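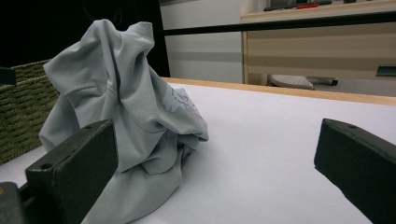 Comfort Sowah thinks most people fold too early. A T-shirt that has been lying in a heap should be shaken out twice and laid flat for a minute before anyone tries to make a square of it, she says, and the people who skip that step are the ones who write to complain that the method does not work.

Bleddyn Rowlands has had plenty of those letters. He teaches a short evening class in clothes care at Hollberg, a secondhand shop with a long back room, and has done so for 10 years. He agrees with Sowah on the shaking.

"Hold it by the shoulder seams," he said. "People grab the hem or the middle of the chest, and then they wonder why one side is longer. The seams are the only part of a T-shirt that tells you where you are."

His own way of folding is plain. The shirt goes face down. One side comes in to the middle of the collar, with the sleeve turned back on itself, and then the other side. The bottom comes up to a hand's width below the neck, and the whole thing is folded once more. He does not use a folding board, though he keeps one in a cupboard for students who ask.

Shirts with a printed front get different treatment. Rowlands turns them inside out before the wash and leaves them that way until they are dry.

"A print doesn't like being creased the same way every week," he said. "If you always fold across the same line, that's where it cracks. I roll those. Loosely, though. A tight roll is as bad as a fold."

Asked about ironing, he shrugged. He owns one iron, an old one, and uses it for collared shirts and pillowcases. A cotton T-shirt that comes out of the machine promptly and is hung by the hem does not need it, in his view. Some of his students iron everything, including socks, and he has stopped arguing.

He is stricter about the surface. The classes used to be held on a carpeted floor, and he said he spent half of every lesson picking lint off sleeves. Now he wants a smooth table at hip height, wiped down first, with enough room to open the shirt out fully.

"On a bed you can't get a straight edge," he said. "The mattress gives. You pull one side and the other side follows you."

The shop takes in a lot of T-shirts, and most arrive in bags, balled up. Last October the count was 1,412, the highest month on its books. Rowlands sorts by weight of cloth before he sorts by size. Heavy cotton holds a fold and can be stacked. Thin cotton slides, so it goes in a drawer standing on edge, where each shirt can be pulled out without bringing down the rest.

He has 39 T-shirts at home and wears perhaps a third of them. His wife would like the others gone. He said he was working on it.

The next class covers sweaters. Students should bring two of their own, clean, with the buttons done up. Fitted sheets come the week after that, and Rowlands asks anyone planning to attend to bring a partner, as he does not teach the one-person method to beginners.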